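News > Arts and Culture > Books

Retato Press to publish collected Warent stories in October

Retato Press will publish The Salt Road, a collection of short stories from the town of Warent, in October. The book brings together 40 stories by writers who live in the town or grew up there. Most of them have not been in print before.

The stories were chosen from an open call that closed in the spring. Retato received 2822 pages of writing, much of it by post and a good deal of it handwritten. Two editors read every entry, and the names of the writers were kept from them until the final list had been agreed.

Many of the stories deal with work: the harbour, the old salt sheds, the bakery on the hill and the night buses. Others are about family, and several are set during the winter floods. The longest is a ghost story in 10 short chapters. The shortest fits on one page.

We use cookies to remember your settings and to see which pages are read. By carrying on, you agree to this. Manage cookies

The launch will be held at the Akande Library in Warent at 7pm. Entry is free but places must be booked at the front desk. Six of the writers will read from their work, and there will be time for questions afterwards. Copies will be on sale on the night and signed on request. Tea and soft drinks will be served in the reading room.

Retato Press has published fiction and local history from the coast for many years. The Salt Road is its first book made up only of short stories. A large-print edition will come out at the same time as the paperback, and an audio version, recorded by the writers themselves, will follow in December.

The cover and page design are by the Wirnex studio, which also drew the map of the town at the front of the book.

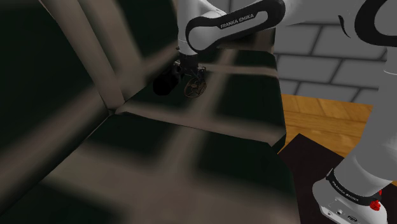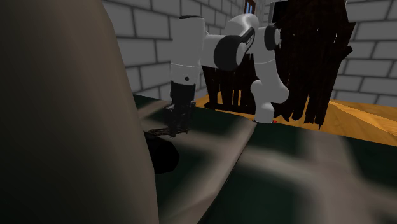
Schools and reading groups in the area can ask for a set of copies on loan. Sets may be kept for one school term and come with a short list of discussion points for each story. Requests should be sent to Retato Press in writing, with the name of the school or group and the number of copies needed.

Review copies are available now as paperbacks or in digital form. Writers taking part in the launch can be interviewed by arrangement with the Retato press office.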